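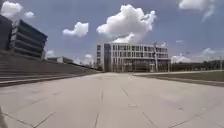
Section 4: Setting Up Your Oakley Walking Guide for the First Time

Welcome back, and thank you for sticking with us through the charging section, which we know is a long one. By now your Oakley handset should be showing a steady green light and you should have the neck strap, the earpiece and the little printed card with your tour code on it. If the card has gone missing, look inside the lid of the box before you call us — it likes to stick there.

This section covers pairing the earpiece, loading a tour and setting your starting point. Most people get through it in one sitting with a cup of coffee, and we'd suggest doing it at home the evening before your walk, where the signal is good and you aren't trying to read a small screen in full sun.

4.1 Pairing the earpiece

1. Switch the handset on by holding the side button until you feel it buzz twice.
2. Open the earpiece case and leave the earpiece sitting in it.
3. On the handset, choose Sound, then Add Earpiece.
4. Wait for the word READY. It can take a little while the first time, so please be patient with it.
5. Put the earpiece in and press Test. You should hear Maureen Gosling, who narrates all of our English tours, wishing you a good morning. (She says good morning whatever the hour. We have grown fond of it and left it in.)

Note: If you wear hearing aids, skip the earpiece altogether and turn to 4.5, where the neck loop is explained.

4.2 Loading a tour

1. Choose Tours, then Enter Code.
2. Type the code from your card. The letters O and I are never used, so anything that looks like one of them is a number.
3. Pick the version you'd like. The Statunmont tour comes in a short version with 17 stops and a full version that also takes in the old quarter and the river path.
4. Leave the handset plugged in while it loads. The full Statunmont tour takes up 140 megabytes and the Iltport harbor tour takes up 128, and both will fit on the handset together with room to spare.
5. When the screen says Saved, unplug the handset and check that the tour appears in your list.

Caution: Don't switch the handset off while a tour is loading. You won't harm it, but you will have to begin the download again from the beginning, and that's no fun at bedtime.

4.3 Setting your starting point

Every tour has a suggested start, and for a first visit we really do recommend using it, as Maureen tells the story in order and refers back to things as she goes. If you join the Statunmont tour halfway along, for instance, you will miss the founding of the town in 1527 and the next few stops may puzzle you a bit.

1. Go outdoors and stand well clear of tall walls. Open squares are ideal.
2. Choose My Tour, then Find Me.
3. Hold the handset flat in your palm and stand still until the arrow stops swinging.
4. If the arrow keeps drifting, walk a few steps in a straight line and try again.
5. Press Start Here. The first stop will begin playing on its own once you reach it.

Note: In Clurnside the narrow lanes near the market can confuse the arrow. Use the stop numbers printed on your folding map and key them in by hand, using Play a Stop.

4.4 Adjusting the pace

The handset assumes a gentle stroll with time to look up. If you are pushing a stroller, using a cane or simply enjoy a sit-down between stops, choose Pace and then Relaxed. This gives you longer gaps between stories and also switches the route to ramps where we know of one — please still keep an eye out for steps and curbs, as towns do change and our maps can fall behind.

Caution: Keep the volume low enough to hear traffic. Pause the story before crossing any road.

Route maps last checked 6/6/24.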